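# trellamura-socket-faults

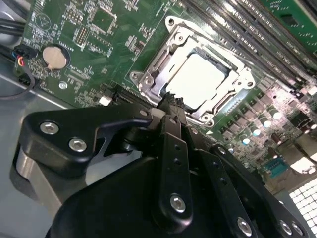
Fault logs from the Trellamura teardown cell: 3,729 grasp attempts on desktop boards, 30 of them ended by the force limit. The vendor's summary blames "lighting variation" for nearly all of those. I doubt it. Yes, the processor lid goes almost pure white under the overhead light and its markings wash out, but the wrist force readings climb well before the stop, and glare doesn't push on a board.

Known problems:

- Force zero drifts after a warm restart. Not fixed in v2.
- Two stops have no force trace at all. Don't count them as passes.
- The "success" label is set by the controller – nobody checked it by hand.

Do not use this to set a safe force limit.

Maintainer: Arsalan Satti

Comments

Tomoyo Kudo: Same drift on our Morikawa cell. Re-zeroing before each board helped a bit.

Illia Tkachenko: Which limit was active in January? The config doesn't say.

Arsalan Satti: I asked. Still waiting.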